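Simulate the Bench Before You Build the Fixture

Most home automation projects fail at the fixture. The arm is bought or borrowed, the gripper is printed, the control code is copied from a working repository, and then months go into discovering that a part two inches from the base can't be reached with the wrist vertical. My position is that a shared workshop should model its bench first, run the task in simulation until it gets boring, and only then cut material.

The build I have in mind is a battery sorter at the Moltovham workshop. The task is small. Cylindrical cells lie loose in a tray, the arm picks one, turns it, and seats it in a holder on a board. We called the project Zarnar and started it in February with 158 dollars in the parts fund, too little to get a fixture wrong twice.

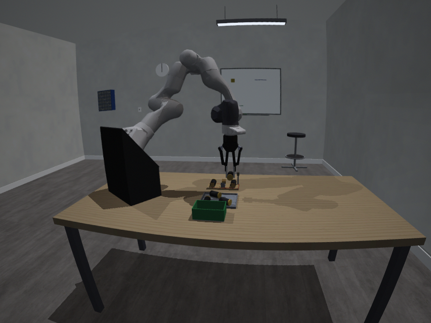 Pedestal height was the first question, and paper answered it badly. On paper, a taller pedestal gives more clearance over the table. In the model, it also pushes the elbow into a posture where small wrist corrections demand large joint motions. I ran 1,660 grasp attempts over a range of heights and tray positions. The failures clustered near the base, where the arm folds back on itself, and I moved the tray 6 inches toward the middle of the table before touching anything else.

The usual objection is that simulated contact is wrong. I accept this. A rigid-body solver treats a cell rolling in a tray as a cylinder on a plane with a friction coefficient somebody guessed. Real cells have wrap seams and dents. Holder springs push back in ways that a fixed constraint doesn't capture. Anyone who tunes grip force in simulation and expects to keep the number is wasting an evening.

Reach, clearance, and cycle order are another matter. They are mostly geometry, and geometry transfers well if the bench has been measured with care. Villalba, the workshop across the river, skipped this stage for a similar cell and ended up remaking its base plate after the forearm hit a shelf. The shelf had been there for years – it just wasn't in anyone's drawing.

A second objection is cost in time. Modeling the bench took me two evenings, including the wall behind it. The scripts took longer. Against that, set the time needed to drill a steel plate, find the holes misplaced, and drill another one. I also count the hours when other members can't use the table, a cost that never shows up in a hobby budget and causes most of the arguments.

Where I part company with the enthusiasts is on how much scenery to add. Surface grain and soft shadows matter if a vision system will be trained on the renders. They do nothing for a reach study. Our model has both because we intend to find the cells with an overhead camera, and dark cylinders in shadow are a hard case for that. I generated 635 tray layouts for this purpose, with the light moved between them. A workshop using fixed part locations should leave the lighting at its default and spend the time on measuring.
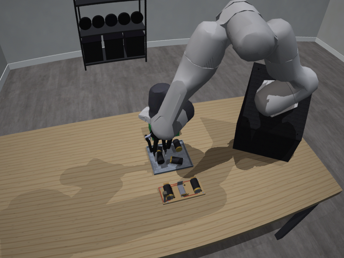
What to Measure

Table height at all four corners. The distance from the pedestal face to the nearest obstruction on every side. The real thickness of the mounting plate, washers included. Cell diameter over the wrap, taken with calipers, on more than one cell. The Tretdale plans we started from gave none of these, and I'd treat any published layout that omits them as a sketch.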